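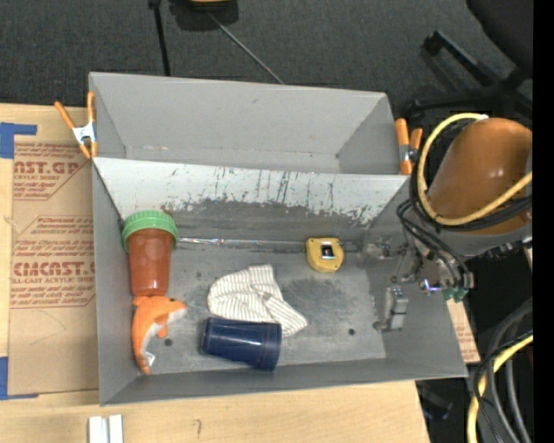
Small household things waiting in the front half of the gray metal sorting bin, with the dolphin on the left.

Progress report on the Groton reuse room, February

Thank you again to everyone at the Kowalczyk Fund for seeing us through the winter. We are in the middle of the big sort now, and I am happy to say it is going along nicely, if a little slower than I told you in the fall (I am always too hopeful about the fall!).

We have been through about 300 donated items so far, mostly kitchen things, toys and odds and ends from people's garages. Whatever comes in the door goes into a bin first, and then we decide if it belongs with Kitchen, Children, Tools or Rags. A typical mix is a plastic jar with a bright green lid, an orange toy dolphin, a striped cloth, a navy cup and something yellow that looks like a tape measure, and you can see why we need all 4 shelves. The bin's divider is badly scratched and chipped along the bottom, but it does the job and I have left bins out of next year's request.

Of your grant, we have spent the shelving money and most of what was set aside for labels. The shelves came from Ratier and went up over two afternoons. The old cupboards, which had been in the building since 1973, went to the Pudik workshop for parts.

Still to do: nine cartons of toys in the hallway, the label printing, and a price list for the spring sale. I will send the receipts along with the next report.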